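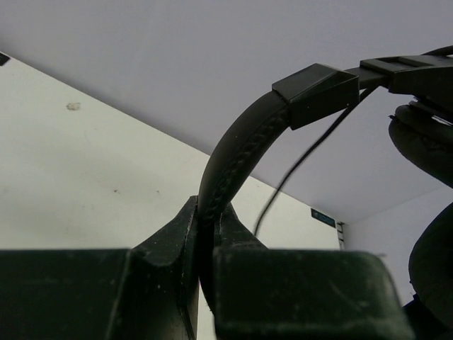

OK so I have been reading up on hiccups for 3 days and now all of you have to hear it. Thread!

So your diaphragm is the big flat muscle under your lungs. It pulls down when you breathe in. A hiccup is that muscle jerking by itself, and then your vocal cords snap shut right after. The "hic" is the cords closing. I always thought it was a stomach thing!

What sets it off? Big meals, fizzy drinks, eating way too fast, getting excited. I can do all four at one lunch — ask anyone who has sat with me at the taco place in Stonley.

Babies get them before they're even born. My sister used to put my hand on her belly and it was this tiny steady tick, tick, tick. I still think about it.

Now the cures. Holding your breath lets carbon dioxide build up a bit and that may settle the diaphragm down. The proof is pretty thin for most of these tricks, but people swear by them (me included).

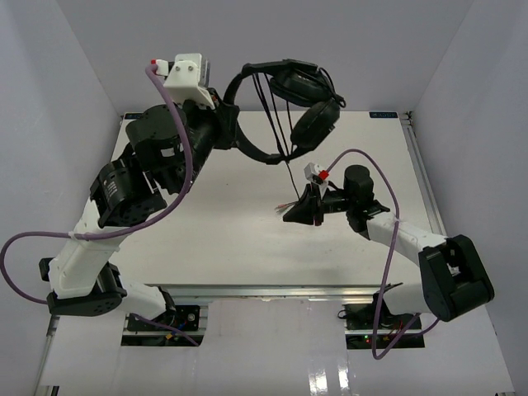 Last edited Feb 7, 2024

Cold water in small sips works for me maybe half the time. Drinking from the far side of the glass mostly gets my shirt wet. A spoonful of sugar is my grandma's one and I will defend it forever.

Please skip the one where somebody jumps out and scares you. My roommate in Hestmont tried it in August while I was holding soup. Still had the hiccups, no longer had the soup.

Most bouts are over in a few minutes. If yours go past two days, call a doctor, seriously. Some medicines can cause them, and so can reflux, and now and then it's something that needs a proper look.

Same goes if they come with chest pain, trouble swallowing, numbness or weakness — don't sit there sipping water, get help right away.

Somebody asked if you can hiccup in your sleep. Yep! They can start while you're asleep or just carry on from before. My poor dog does it too, whole back half wiggling.

Next thread is burps, I've already got the notes. Send me your weirdest hiccup cure in the meantime and I'll try the ones that don't involve vinegar.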